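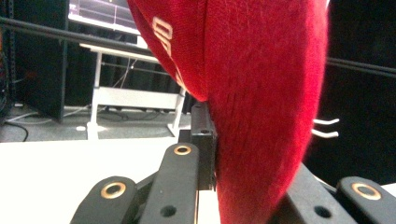 Ticket 948
Subject: Hand-held gripper drops or drags knit items, needed for open day
Site: Arnuswood, demo room
Opened by: Sigrun Haugland
Assigned to: Aslak Boström
Priority: High
Status: Closed, one follow-up open

Sigrun Haugland wrote:
We have the open day coming up and the hand-held gripper is one of the stations visitors get to try. The plan is that a visitor picks up a hat, moves it across the table and lets go. With the foam blocks it works every time. With the red knitted hat it doesn't. Either the fingers close and the hat slides out, or the hat stays hooked on one finger after the grip is opened and I have to pull it off by hand.

I tried it at the low and middle grip settings. Same result. I have not changed anything on the tool since it came back from Gorent in August.

Aslak Boström wrote:
Thanks. Please check the following and write back:
1. Do all the fingers move freely when you work the trigger slowly with nothing in the grip?
2. Is there yarn or lint around the joints?
3. Does it happen with other cloth items, or only knits?

Don't oil anything yet.

Sigrun Haugland wrote:
1. One finger lags a little on opening. It gets there but later than the others.
2. Yes. I found red fuzz wound around the pin of the finger that lags. I can see it but can't get it out with my fingers.
3. A cotton dish towel works fine. A wool scarf hangs up the same way as the hat.

Aslak Boström wrote:
The lint explains the slow finger. Take the tool off the charger, open the grip all the way and pull the fuzz out with tweezers. Use a wooden toothpick for what is left behind. Don't use a blade near the bushings. Then cycle it 15 times empty and see if the lag is gone.

The sliding is a different problem. The grip setting is probably too low for something that soft. Go up to setting 3 and take a bigger fold of the hat before you close.

Sigrun Haugland wrote:
Cleaned it. Got out more than I expected. After the cycles all fingers open together.

At setting 3 the hat no longer slides out. It still hung up twice when I let go, both times when I picked it up by the lower edge. Picking it up by the middle was fine.

Aslak Boström wrote:
The edge stretches and gets in between the linkage arms. I can't fix that from here. For the open day I would lay the hat flat, put a piece of tape on the table where the middle goes, and have whoever runs the station tell people to aim for the tape. Keep the scarf out of it.

The counter in the tool will ask for service at 500 cycles. You may hit that during the day. It is a reminder only and does not stop the tool. Press and hold to clear it.

Sigrun Haugland wrote:
Update after the open day. We used the tape and kept it at setting 3. The hat hung up a few times, mostly with kids who went for the edge, and we just took it off and let them try again. The service reminder came up after lunch and cleared as you said. I checked the joints at the break and removed a small amount of fuzz. No lag on any finger.

One visitor from Dissanayake asked if there are finger covers for soft goods. I said I would find out.

Aslak Boström wrote:
Zurneo makes slip-on covers, but I have not tested them on this model. I'll order one set and try it with the hat before I recommend it. Keeping that as a separate follow-up.

Please add "check joints for lint" to the setup sheet for the station, once before opening and once at the break. Closing this one.

Resolution: Lint removed from finger joint. Grip setting raised to 3 for knit items. Setup sheet to be updated by site.
Closed: November 2023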